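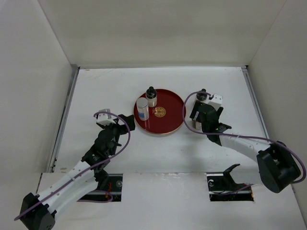 Round tray with gold rim and center emblem, two containers on the left half.

How to Survey an Old Commercial Building Before a Change of Use

By Sarahí Bermúdez
Updated 4/8/23

The procedure covers a measured and condition survey of a masonry building of two to four stories, carried out before any layout drawings are made. It was written for the Sedwood conversion, a former seed warehouse being turned into offices, and applies to most load-bearing brick buildings of that type. It does not replace a structural engineer's report.

Before the visit

Collect whatever drawings exist. At Sedwood the only set was a tenant fit-out from the Jevton lease, and it showed the rear wall as straight when it is out by 12 inches over its length. Treat old drawings as a guide to what to look for. Do not trace them.

Ask for access to the roof, the basement and any locked meter rooms in writing. Confirm that power is on.

Step 1. Set a datum

Pick a fixed point on the ground floor that will survive the work, such as a stone threshold. Mark it and give it a level of 200 feet so that no basement level comes out negative. Carry the level up the main stair and mark it once on each floor.

Step 2. Measure the outside

Walk the perimeter and record each wall as a running dimension from one corner. Take the full diagonals of any yard. Note where the ground slopes against the wall.

Step 3. Measure each floor

Work clockwise from the stair. For every room, record all sides, both diagonals, floor-to-ceiling height at two places, and sill and head heights. Measure wall thickness at each opening. Changes in thickness between floors usually mark a bearing ledge.

Step 4. Trace the structure

Locate the beams and note joist direction. Lift a board where permission allows. Columns should be plumbed on two faces. Any column that does not continue to the floor below goes on a separate list for the engineer.

Step 5. Record condition

Use one sheet per wall. Mark cracks with width and direction, damp readings at knee and shoulder height, and failed pointing. Repeat the damp readings in October if the first visit was in a dry spell.

Step 6. Draw up

Plot the perimeter first, then fit the floors inside it. Allow around 60 hours for a building of this size. If a floor fails to close by more than 2 inches, remeasure it.

Related: Bidier Yard, stair and lift core notes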